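3. Planning the Purchase of a Two-Arm Workcell
Our chess task asks two arms to work on small pieces close together.
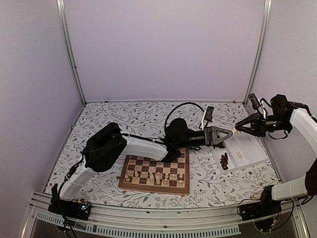
Figure 3. Both grippers at work over the tray next to the chessboard, inside the enclosed cell.

3.1 Where the money went

We were delighted by how far a modest budget could stretch! The first quote, from Hiritz, covered arms, grippers and enclosure as one package. It was a good package, but it would have left us nothing for spares. Washington Paiva suggested splitting the order, and we ended up buying the arms from Potura and the metal frame from Royer, then doing the assembly ourselves.

The split order saved $3000. We put $1000 of that straight into spare fingers, cables and camera brackets, and we would gladly do it again. Each gripper in Figure 3 has its own small camera above it, so a spare bracket has to be on the shelf for either side. Open-framed triangular fingers were our first choice from the start, and we budgeted four sets.

The cheap items gave us the most pleasure. Chessboard, pieces, tray and a printed table cloth came to $100 in all, and swapping the cloth changes the background for almost nothing (we now own a small stack of them). Slotted wiring duct along the front was another bargain.

What we underestimated was lead time. The frame parts arrived in December, well after the arms, and the cell could not be wired until the rails were up. Labs planning a similar purchase should order the frame first and leave slack in the cable budget. Long runs over the elbow and wrist use up more cable than a drawing suggests. Running costs for the second cell, at our Dindgate site, are given in Section 4.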